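Stop Buying Fingers, Start Moving the Camera

I've been putting off writing this one because I know it's going to annoy the hardware people, and some of them are my favourite people to have a beer with. But after a summer of comparing grippers in simulation and then on a real bench, I've come round to the view that most of us are spending our money at the wrong end of the wrist.

Let me back up a bit. Our little outfit does tabletop manipulation, mostly clearing and sorting kitchen stuff, and last March we had a budget for one upgrade. One! The choice came down to the Grirkorar two-finger (flat plates, nothing flash, cheap as chips) or the Buvar, which has compliant fingers and a brochure so glossy you could shave in it. We ran the Grirkorar for ages and grumbled about it constantly. Dropped cups, missed lids, the lot. So naturally everybody assumed the fingers were to blame, me included. I was loudest, if you must know.

Then Joon-young Kwak, who looks after our controllers and has more patience than the rest of us put together, asked whether anyone had sat down and watched the wrist view all the way through a failed run. We'd been watching the nice wide view from across the bench, where everything looks obvious. The wrist view is what the policy gets, and it's a different world down there.

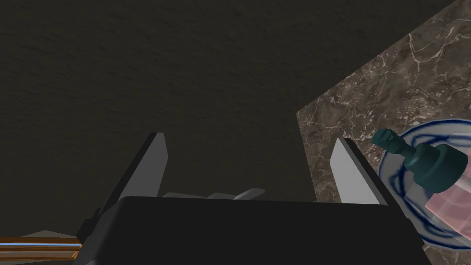
Wrist camera placement is the most underrated decision in this whole game, and I'd put it ahead of finger shape, finger material and very nearly ahead of the controller. People bolt the thing wherever the bracket happens to fit and then spend months training around it. Look at how much of the view our simulated mount gives away to the gripper's own black housing, right across the bottom, while the bottle on the blue and white plate is shoved over to the right with its body running out of view. You get the cap, the neck and the shoulder, and then you're guessing. Between the fingertips, where you'd dearly love some information, there's plain dark surface. I can't see how a fancier set of fingers would fix any of that.

So we did the boring thing. We kept the cheap fingers and tried 3 camera mounts in sim: the original, one pushed further out from the wrist, and one tipped down towards the grasp point. Same arm, same controller, same clutter. We gave the whole lot 486 grasps, then did it all over again with the Buvar fingers modelled on. The tipped mount with the cheap fingers beat the original mount with the Buvar, and it wasn't close. Changing the mount bought us more than 23 points of grasp success. Changing the fingers bought us a bit, mostly on awkward shapes, and I'd happily take it if somebody else was paying.

Now, the fair objections, because I've heard them all at the Vasconcelos meet-up and I'll hear them again. First, sim is sim. Contact is where simulators fib the most, so of course soft fingers look less impressive there than they might in the flesh. I'll cop that. It's the best argument against me, and it's why we borrowed a real Buvar for a fortnight before I opened my big mouth. The gap shrank, but the ranking held. Second, you could skip the wrist camera altogether and rely on fixed ones. Sure, if your bench never changes and nobody ever leans over it. Ours gets leaned over.

The third one is trickier. A camera tipped in close sees the grasp beautifully and sees bugger all of everything else, so the arm goes wandering when it has to find the next item. We had that problem too, and we ended up leaving the overhead camera on for the searching part. Two views, one cheap gripper. It's a bit inelegant and the cable run is a disgrace.

What did it cost? The printed mount was next to nothing, and the longer cable and a decent lens came to $194. I rang Standeo afterwards to ask what they'd charge for a custom wrist bracket, and the bloke there told me hardly anybody asks for one. They ask for fingers. He sells plenty of fingers!

I'm not saying never buy the good gripper. If you're picking soft fruit or floppy bags all day, go for it, and send me the numbers. But before you fill in the order form, pull up the wrist view from your worst runs and watch them at half speed with a cuppa. Then go and loosen a couple of bolts and see what happens. We still haven't spent the upgrade money, by the way, and Joon-young has started leaving pages about better lenses on my desk.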